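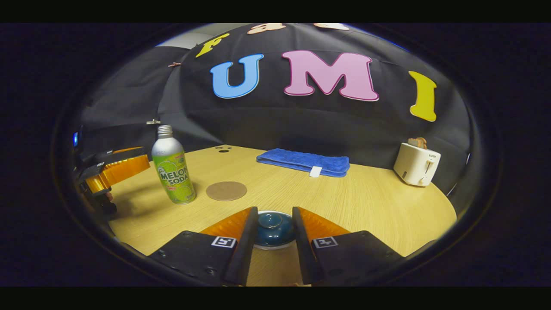 Letras recortadas sobre tela negra, con la mesa clara delante.

Letras de papel sobre una tela: cómo lo hago en mi casa

Me preguntan a menudo cómo se pone un fondo con letras detrás de una mesa sin estropear la pared. El español no es mi primera lengua, así que voy a explicarlo despacio y con palabras sencillas.

La tela
El negro va muy bien con los colores pastel: el rosa, el azul claro y el amarillo se leen desde lejos. Antes de colgarla, plánchela por el revés con poco calor. Los pliegues se notan mucho cuando hay una lámpara encendida cerca. Si no tiene plancha, déjela colgada una noche entera con unas pinzas de peso en el borde de abajo - no desaparece todo, pero mejora.

Si la tela tiene una costura horizontal, póngala más baja que las letras. Así sirve también de guía para que la línea quede recta.

Las letras
Yo corto las mías en cartulina, de 20 cm de alto para la palabra principal y un poco menos para la línea de arriba. Una letra puede ser más grande que las otras, queda alegre. El borde de un tono más oscuro se hace con rotulador, antes de recortar y no después, porque el papel cortado se dobla con la mano.

Para pegarlas uso cinta de doble cara, dos trozos en cada letra. Primero las sujeto con alfileres y miro desde la puerta. El espacio entre letras engaña mucho de cerca. La I, que es estrecha, siempre me parece demasiado lejos de la M.

Las pinzas
Las pequeñas de oficina sirven para recoger la tela que sobra. En Fernedville las compro en la tienda Vasseur, en caja de 80, y me duran años. Se ponen en un pliegue vertical, donde molestan menos a la vista.

La mesa
Una madera clara refleja la luz. Si le molesta el brillo, mueva la lámpara hacia un lado. Las botellas metálicas de refresco dejan un cerco cuando están frías; ponga un posavasos y guarde el tapón en un platito, que siempre se pierde.

Para guardar las letras: planas, entre dos cartones, con la cinta ya quitada. La tela se enrolla en un tubo.

Jacqueline Coste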